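Interview: Outgoing Chair of the Seno Police Oversight Board on Complaints, Body Camera Policy and Public Trust

The chair of the Seno Police Oversight Board will leave office in March after two terms. In an interview at the board's offices, the chair discussed the handling of complaints against officers, the city's agreement with the Tarkico district, and the rules that govern the release of police recordings.

The board received 625 complaints during the chair's second term. Most concerned conduct during traffic stops or the way officers spoke to residents. A smaller share alleged the use of force, and these took the longest to close.

"A resident who files a complaint is entitled to an answer in plain language," the chair said. "For a long time we sent form letters. People read them as a dismissal, and I understand why."

Under the current rules, the department has 20 days to provide its records once a complaint is opened. The chair said the deadline is met in routine matters but is often extended when an officer has been placed on leave. The board may object to an extension. It has no power to refuse one.

"We asked the city council for subpoena authority and we did not receive it," the chair said. "I would ask again. The board should be able to require a document and set the date on which it arrives."
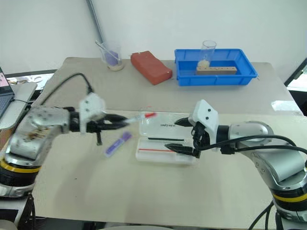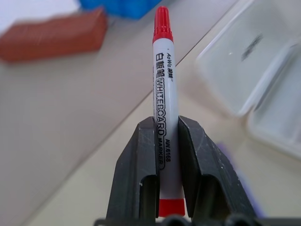 Residents in Tarkico have pressed the same point at public hearings. In a written comment submitted to the board, Mägi argued that a deadline the department can extend on its own request offers no protection to the person who filed the complaint, and asked that every extension be published with the reason given for it.

The chair called the proposal reasonable and said a draft rule is under review. It would cover all open cases, including those carried over from earlier years.

Recordings remain a more difficult subject. The board supported the early release of body camera footage after a protest near the Cludora transit station, at which 3 officers used pepper spray on a crowd of 900. The department declined, citing an open inquiry, and the footage was released only after the inquiry ended.

"Families and witnesses had already given their own accounts by then," the chair said. "The delay did not help the officers either — it left them without a public record to point to."

Asked what the next chair should take up first, the answer was staffing. The board's investigators carry more cases than its own guidelines allow, and two positions remain unfilled.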